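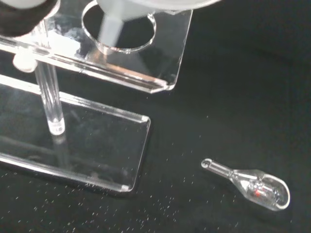
Threads > Bench and Workshop > Euan Purves

Clear acrylic racks, part one of however many this takes. I've been asked a few times how I look after mine, so I'm putting it all in one place.

The rack is the sort with two flat plates and clear rods between them. Upper plate has round holes, lower plate sits on the bench. You drop something through a hole and it hangs by its shoulders.

I had a wooden one before. It stained and it smelt. Acrylic wipes down, and you can see what is going on underneath without picking anything up.

The downside is that it shows everything. Every fingerprint, every bit of fluff. If that bothers you, buy a painted metal one and skip the rest of this.

Dust first. Acrylic picks up a static charge when you rub it dry, and then it pulls lint in. So the more you polish it with a dry cloth, the worse it gets.

A black work surface makes this much more obvious. Mine looks clean under the ceiling light and covered in white specks as soon as I bend down to it. Same surface, same specks.

I went through a stage of chasing them with a paper towel. Paper towel leaves bits of paper towel. Stop doing that.

What works on the black surface: a barely damp cloth, one direction, rinse it, do it again. Let it dry before the rack goes back on. Most of the lint comes off on the first pass.

What works on the rack: lukewarm water, one drop of washing-up liquid, soft cloth. Rinse, then pat. Don't rub.

Never use window spray with ammonia in it, or solvent, or meths. It can leave fine cracks that start at the cut edges and the holes. I ruined the lid of a Fleneck tray that way and it cost me more than the cleaner did.

Boiling water is out as well. And the dishwasher. Fongchan Khamphan put hers through on the eco setting and the top plate came out with a bow in it. It still stands up but everything leans.

Holes. The rim of each hole is where muck collects and you won't notice it from above. Twist a damp cotton bud round the inside. If the rim feels rough to a fingertip, don't put anything soft through it.

Rods. On mine each one has a little white cap at the bottom where it meets the base. Check those are seated. If one has worked loose the rack rocks, and you'll blame the bench. I blamed the bench for most of June.

If you do have to take a rod out, do one at a time and put it back before touching the next. Finger tight is enough. I have split a plate by using pliers on it.

Loading it. Heaviest thing nearest a rod. Anything tall and wide at the top goes in last and comes out first, or you knock it every time you reach past.

Mine is happy with 400 grams on it. I've no idea what the real limit is. It came with no paperwork and I'm not going to find out.

Someone asked about scratches. Light ones will go with plastic polish and a lot of patience. Deep ones stay. I tried wet and dry at 3,000 grit on the base and ended up with a cloudy patch where there used to be one thin line.

Leave the base alone is my advice. It lives flat on the bench and nobody looks at it but you.

Storage. I keep the spare one in an old pillowcase in the Mistley cupboard. Bubble wrap marked it over one hot summer, so no more bubble wrap.

Don't stand it on a sunny windowsill either. I doubt the sun does the plastic much harm in a week, but a clear curved rod can focus light and I'd rather not have a burn mark on the sill.

Replacement rods: Trerlow used to sell them singly and now only do packs of three. Chiang will cut to length if you send a drawing with the measurements on. Allow more than three weeks for that.

Measure the old rod with the cap off. I measured with the cap on, ordered, and now own a set of rods that fit nothing.

My routine these days is surface in the morning, rack once a week, rims when I remember. The whole thing takes less time than making tea.

Still looking for a cloth that doesn't shed at all. The blue ones shed blue. The yellow ones are fine for a month. If you've found a better one, reply with the name and where you got it.

Contact | © Euan Purves | Back to top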